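Home Entries Archive Links About

May 11, 2019

Another day on my knees with the grippers. I have one in each hand for most of the morning and by eleven my thumbs feel like they belong to somebody older. Wróbel wants 80 good runs of the packing task from me before they will look at the next one. I have 5 I would put my name to.

The task sounds like nothing. Things are on the floor, a cardboard box is against the wall, things go in the box. A child does it while thinking about lunch. I do it with two blue rubber pads on each side and I think about every pinch, and that is my first problem with the whole plan. If the idea is to record how a person picks things up, then they are recording how a person picks things up when she is slow and annoyed and trying to look natural. I wrote this to Špela Kolev in the first week. She answered that the model would average it out. Average it out to what?

Soft things are the worst. Cloth folds away from the pads, then comes up all at once with whatever was lying next to it. I asked whether a grab like that counts as a mistake or as a lesson. The instructions from Brelten say to keep going and recover. The checking sheet from Niridura says to throw out any run with a double pick. So I recover, very nicely, and then somebody throws it out. I have now asked two times which sheet wins.

The batch that went in last week had 281 runs from all of us together. Word came back that the results were "encouraging," and when I asked for a number I was told numbers were coming in June. I would have more faith in it if somebody had said a bad number out loud. I was shown one clip of an arm putting a sock into a tub. Fine. It was a good sock. I would like to see it with a different sock, in a different tub, in a kitchen that has not been tidied for it.

To be fair to them, they did listen about the rooms. At the start everything was done at one table, with the same mat, and I said that all they would get was a machine that was very good at that table. Now it is floors and corners and real walls, and the clutter changes between runs. I think that is the best decision anybody has made since March, and I notice it is also the one that made the work harder for my back.

The Likovel people called around noon about the left gripper. Their view is that a stiff finger is within limits. My view is that I close it a half second late every time now, without meaning to, and so the model will learn to be late as well. They said to write it down. I wrote it down.

Stopped at 4, with three more runs I think will pass. Ate standing up. I keep telling myself I will quit after the 80, and I suppose I will see what June says first — though I already know what I expect it to say.

Tomorrow: ask again about the double picks, tape for the thumb, call Mom.

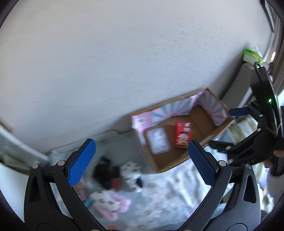
Forgot to say that I also need to send my hours to Špela before Monday, or they roll into the next pay period again.

Contact | © All entries belong to the author | Back to top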